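Kolero Table Cloth, Off-White: Review After Two Months

We bought the Kolero cloth in August to replace a vinyl cover that had split along one fold. It cost 43 dollars for the longer size, and we have used it most days. It came folded in a paper sleeve and needed one hot iron before it would lie flat.

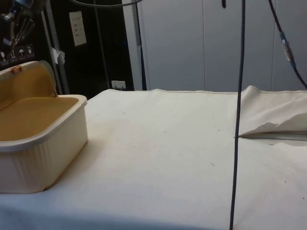 Mavdale Craft Club — Equipment Reviews

The weight is listed as 280 grams per square meter, and it feels like it. The cloth stays put when you slide a cutting mat across it. The hem is stitched all the way around and no threads have pulled so far.

Washing is where it loses points. We followed the label, warm wash and low dryer heat, and it shrank by about 2 inches in length. Tea came out in one wash. Linseed oil did not come out at all, even after a soak overnight.
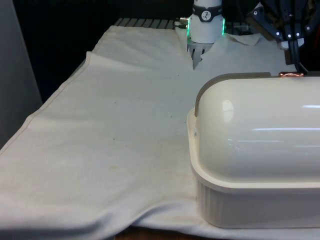 Does it need a pad underneath?
Only on a polished table. On bare wood or a painted top it grips well enough without one.

We also tried the Roketon cover, sold at Nikolovski on the main street. It is coated, so spills wipe off, but it is stiff and the corners stick out. For glue and paint I would take the Roketon. For sewing, sorting and paper work the Kolero is nicer to lean on, and pins don't skate across it.

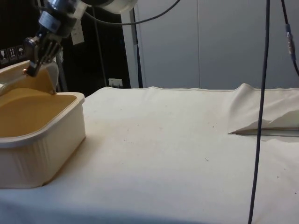

Off-white cloth with a storage tub at the table's edge.

The Kolero also comes in gray, which would hide marks better. Order a size up if you plan to use a dryer. Four out of five — one point off for the shrinking.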